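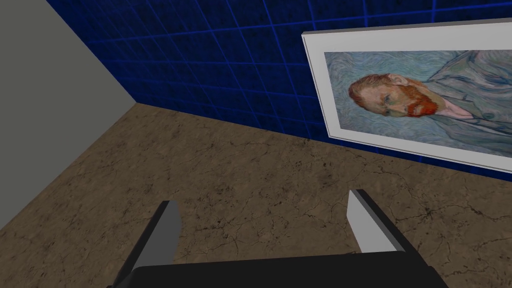

Brotton Community Garden – Minutes of the May Meeting

Share this page: 14 shares | 3 comments

Held Thursday at 7:00 p.m. in the upstairs room of the Brotton library. Nineteen plot holders attended. Five sent word that they could not come. The chair opened the meeting at 7:05.

1. Minutes of the last meeting

The minutes were read and accepted with one change. Under "Compost," the words "east bins" should read "west bins." The east bins were emptied last fall and are in use again.

2. Matters arising

The broken latch on the Mill Road gate has been replaced. Two members said the new one sticks. The chair will file down the edge of the plate before the next work day.

The letter to the town about the drain cover was sent. A reply came back saying the cover is on the list for this summer. No month was given. The secretary was asked to write again if it has not been done by the July meeting.

The lost wheelbarrow was found behind plot 31. It needs a tire.

3. Money

The opening balance was $2,610. Plot fees are paid up except for two, and both of those members have asked for more time. This was agreed to, with payment due before the next meeting.

Spending since the last meeting:
Gate latch and screws – $80
Hose, fittings and shut-off valves – $329
Seed potatoes, bulk order – $148

The potato money has been collected from the members who ordered and will show in the next report. A question was asked about the hose, which cost more than the last one. The old hose was the light kind and split along its length in its second summer. The new one is the heavy kind. A member asked that it be drained and coiled in the shed over the winter, and this was agreed to.

The report was accepted.

4. Water

This item took up most of the meeting.

Pressure at the far end is poor when more than two taps are open. Members on the bottom row said they can get a fair flow before 8 in the morning and very little after supper. Members on the top row had not noticed a problem.

Three suggestions were put forward. The first was a schedule, with top row plots watering in the mornings and bottom row plots in the evenings. The second was a second line off the main. The third was more rain barrels, filled from the shed roof and from the roof of the tool lean-to.

There was a long discussion of the schedule. Several members work early shifts and said mornings would not suit them. One member said a schedule was tried some years ago and was dropped by August. Another thought it had worked well enough until people went on vacation and their neighbors watered for them at the wrong times.

The second line was thought to be too costly for this year. A price has been asked for from Gerkamora, the firm that put in the present line, and it will be brought to the next meeting so that the figure is at least known.

On barrels, it was pointed out that the lean-to has no gutter. A member offered a length of used gutter and two brackets. The offer was accepted with thanks.

Decided: two barrels to be added this month, one at each end of the lean-to. The schedule to be tried on a voluntary basis through June. A sheet will be put up inside the shed door where members can write down when they water. Vote: 14 in favor, 3 against, 2 not voting.

5. Plots and waiting list

Plots 8 and 22 have been given up. Plot 8 is in good order and will go to the next name on the list. Plot 22 has bindweed from end to end. It was suggested that it be covered with old carpet for a year. Other members did not want carpet on the site, as pieces of the last lot are still coming up in plot 23. Cardboard and wood chips will be used. Whoever is next on the list may take it at half the fee if they are willing to finish clearing it.

A reminder was asked for about paths. Each member keeps the path on the north side of their own plot. Squash and pumpkins are to be turned back if they cross it.

6. Seed and plant swap

The spring swap went well. There were more tomato seedlings than takers, and the extras went to the table outside the library. Next year members will be asked to bring no more than a dozen of any one kind.

A pepper labeled Kırmızıgül was popular and several members asked where it came from. It was grown from saved seed, and the member who brought it will save more this fall. There is no promise that it will come true, as it was grown beside two other peppers.

The bean sold under the name Trodon was reported slow to come up in three plots. One member had the same trouble and sowed again after a week of warmer nights – the second sowing was up in six days.

7. Compost and wood chips

The west bins are full. They will be turned at the work day and closed until September. Please use the east bins for now. No cooked food, no bread, and no bags of any sort, including the ones marked compostable, which have not been breaking down.

The tree crew will drop a load of chips by the lower gate if the gate is left clear. Members who drive are asked to park on the street.

8. Any other business

A member asked if dogs are allowed. They are, on a leash, and not on other people's plots.

Another asked for a second key to the shed. One will be cut and kept with the secretary.

There was a complaint about a radio. The chair will speak to the plot holder.

The bench by the plum tree has a loose slat. Please don't sit at the left end until it has been fixed.

9. Next meeting

June, same room, 7:00 p.m. The price for the second water line and the results of the shed door sheet will be first on the list. The meeting closed at 8:50.

3 comments

This site uses cookies to remember your settings. Accept | Decline

Recent items
Work day: what to bring
Plot fees and how to pay
Seed potato order – collection times
Minutes of the April meeting
Rules for sheds and cold frames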